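Print this page | E-mail this entry
Reading time: 2 minutes

Bench notebook, March: what the second hand is going to cost us
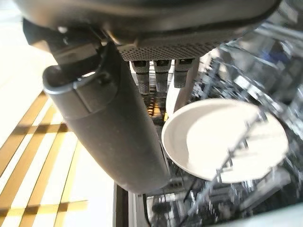 Do we buy a second hand outright, or keep repairing the one we have?

Buy the second one, and keep the first for parts and for dishes nobody minds losing.

Now the working. The Pumier quote came back at 2000 for the hand alone. Cables are extra. The mounting bracket is extra. I asked what the hand mounts to without the bracket and was told that most customers order the bracket.

Astari wants more money up front but throws in a spare set of fingertips, and the fingertips are what we go through. A replacement set is 175 on its own. We have bought enough of them this year that Kiran Tiwari keeps a separate line for them in the budget sheet, labeled "snacks." The ribbed pads wear down, and dishwasher racks are not kind to them. Plates are all right. It's the wire tines that do it, when the hand comes in at a tilt and drags along a prong on its way to the slot.

Things to settle before the order goes in:

– Lead time. Pumier says 6 weeks. Last time they also said 6 weeks, and I had time to repaint the cart.
– Whether the old controller will run both hands. Kushwaha says it will. Kushwaha also sold us the controller, so I'd like to see it on the bench first.
– Cleaning. Anything with small holes in the housing near a dishwasher needs a cleaning plan, and ours is a toothbrush. Put a cover on the list, or a better toothbrush.
– Shipping, 231. Checked twice. For 231 I would expect it to arrive by coach and be helped down.

Kiran's view is that we should skip the second hand and spend the money on a used dishwasher with a taller rack, so the hand has more room to get between the rows. I don't hate it. Loading is where the hours go, and a lot of our failures are plates leaning on other plates. But a new rack means redoing every placement we've taught so far, and I know who would be doing that, because I've seen the rota.

Dullen offered to lend us a demo unit for the month. Free, apart from insurance, a deposit, a training call and a second training call about the insurance. Said I'd think about it. Thought about it.

Where it stands at 4:30: Pumier hand, with the bracket, plus one spare fingertip set out of the snacks line. Cover to be priced separately. Kiran to phone Kushwaha and get the controller answer in writing, preferably in a sentence without "should" in it.

Also, we're low on plates.

Related entries
Fingertip pads: wear notes
Rack spacing, again
Controller firmware and other regrets
Budget sheet, with Kiran's comments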